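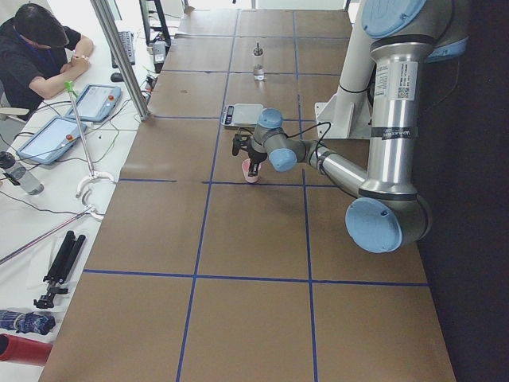
Corinne Astley
Lab manager, keeper of the equipment spreadsheet

April is budget month for us, so I've been living in a spreadsheet and drinking too much tea. A few of you wrote in after my last post asking how we plan the money for a robot bench, and I kept promising a proper answer, so I'm finally sitting down to write one (it's 9 at night and the tea is decaf, I'm being good).

The thing I got most wrong my first year was thinking of the arm as the budget. I had one big line that said "robot", a smaller one that said "gripper", and then a line called "misc" that I'd filled in with a number I basically liked the look of. The arm came in fine! The quote was the quote. It was misc that ate me alive.

So now I stand next to the bench with a clipboard and go over it like a house inspector. What's bolted to the arm, what's under the arm, what's on the desk beside it, what's plugged into what. The table has brown paper on it and blue tape marking out a grid, and you would think paper and tape are beneath a budget meeting, but we go through both steadily and they get their own line. I like the tape. When somebody wants the cup moved to a different square you can just say which square. It peels off badly if it's been down for months, though, so the paper gets replaced along with it, and I order the two together.

Then there are the props. We're doing tabletop handling at the moment, so it's cups and jars and a kitchen scale, household stuff, and it's lovely to buy because it costs nothing compared with everything else on the sheet. I set aside 88 dollars for props and I have never once gone over it. My advice is to buy duplicates on day one. The pink cup is a favorite around here, and if that exact cup went out of stock I'd hear about it for weeks.

The desk side is where I see other labs come up short. An arm wants a controller and a pendant, and the pendants want somewhere to live, and we've got two of them on the white desk next to the keyboard and mouse, with their cables running off across it. Two pendants means two emergency stops, and I want those where a hand can get to them, so desk space is a real cost. We had to buy a second desk for Bison (that's our project name, don't ask me who picked it) and I hadn't planned for it at all. Delivery, assembly, a power strip, one more chair. Please measure your desk before you sign anything.

Clamps and poles! I underbudgeted these 3 years running. Every fixture somebody dreams up needs a pole, and every pole needs a clamp, and the clamps walk away to other rooms. Same goes for extrusion. It looks cheap per length and then you add the brackets and the nuts and the cutting charge, and you're staring at an invoice that makes you want to lie down. I put 1350 dollars under "structure" this year and I'm cautiously happy with it.

For the big purchases I got quotes from Fimia and Vanhove. Fimia was quicker and friendlier on the phone. Vanhove was slower, but their quote had every cable listed on its own row, and I can't tell you how much I enjoyed that. With the Fimia one I had to write back twice to find out if the mounting hardware was included (it wasn't). We ended up splitting the order, which my boss thinks is a pain and I think is fine, because it's me who does the paperwork.

A word on lead times. The Vanhove parts were quoted at 30 days. I wrote down double that in my plan and told everyone the longer number, and when the boxes showed up early I looked like a genius. Do this. Just don't tell your team you do it, or they'll start halving your dates.

What I still haven't sorted out is spares for the gripper. Fingers wear, we know they wear, and the supplier would like us to buy a whole kit when I only want the fingers. Heltenora, the reseller across town, says they'll break a kit up for us if we find another lab to take the other half. So if you're local and you need the half with the fasteners and the cable, email me, I'm quite serious.

And training time. I put it in as hours now, right on the same sheet as the hardware, with a cost next to it. Somebody has to sit at that desk and learn the pendant before the arm earns its keep, and those hours come out of some other job. My first version left that out completely and the whole schedule slid.

I'll put a blank copy of the spreadsheet up once I've taken our prices out of it. The tab called "misc" is gone, by the way. It's now called "ask Corinne", and people do, mostly about clamps.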